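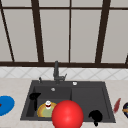 A window with tall, pale grey panes above a band of white tiles with a diamond pattern.

Fresco: the painting that becomes part of the wall

Have you ever got into trouble for drawing on a wall? Well, there is a kind of art where the wall is exactly where the paint is meant to go! It is called fresco, and people have been making pictures this way for thousands of years.

The word fresco is Italian for "fresh". It is called that because the painter works on fresh, wet plaster. Plaster is the smooth stuff that covers the bricks or stones of a wall. It starts off soft, a bit like thick icing, and then slowly goes hard.

How does the colour stay on?

This is the best bit. If you paint on a dry wall, the paint sits on top like jam on toast, and one day it may flake off. Fresco works in a different way. The painter mixes coloured powder with plain water – no glue at all – and brushes it onto the wet plaster. The plaster is made with lime, a white material that comes from heated limestone. As it dries, the lime takes in a gas from the air called carbon dioxide and slowly turns back into a kind of stone. The specks of colour get locked inside. The picture is part of the wall!

Where do the colours come from?

Lots of them come from the ground. Red, yellow and brown can be made from earth that has been dug up, cleaned and ground into fine powder. Some greens come from earth too. The powder is called pigment. Not every pigment likes lime, though. Some change colour when they touch it, so fresco painters have to choose carefully.

A race against the clock

Plaster doesn't wait for anyone. Once it starts to dry, it stops drinking up the colour, so the painter has only a few hours. You can't cover a whole wall in one go! Fresco painters spread just enough plaster for one day's work. Italians call each patch a giornata, which means "a day's work" (say it "jor-NAH-ta"). If you look closely at an old fresco, you can sometimes spot the thin lines where one day's patch meets the next. A face might take a whole day, but a big piece of plain sky could be done much faster.

The long wall at Estwood

The old market hall at Estwood has a fresco of a river running through a town, with ducks, boats, bakers and a very grumpy-looking goat. It was painted in 178 patches, and almost 600 people and animals are squeezed into it. Finding the goat takes ages, so start near the bridge!

What if you make a mistake?

Oh dear. You can't rub it out, and you can't really paint over it. You have to chip off the plaster, spread some more and begin that patch again. That is why painters make a full-size drawing on paper first. They prick tiny holes along the lines, hold the paper against the wall and pat it with a little bag of charcoal dust. When the paper comes away, there are rows of dots to follow – like a giant dot-to-dot puzzle.

Words to remember

Lime: the white material in fresco plaster.
Pigment: coloured powder used to make paint.
Giornata: the patch of wall painted in one day.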